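Subject: Re: [flesach-cc] Sunday XI, and who took the covers

> Are we still playing Skirkwood at home, or has the pitch gone back to being a pond? Also I am owed a bat.

Still at home, still a pond at the deep end. Bring spare socks.

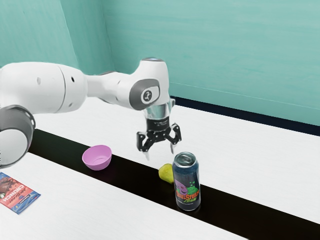
FLESACH — May 26, 2024

We lost to Brurkthorpe by 80 runs, which flatters us. Chasing 120, we made 40 all out, and 26 of those were extras. Their wides were our top scorer by a distance. Four of our batters were out to the same slow full toss, a delivery we have now agreed to discuss at nets.

The Koyama ground has offered us a date in November, under lights. I said we'd think about it, meaning I forgot to reply. 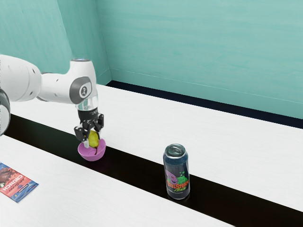
Do we need our own whites for the Skirkwood game?

Cream or white is fine, and the club bag has a few spare shirts in sizes that fit almost no one.

Toss is at one. Please be early, or at least be there.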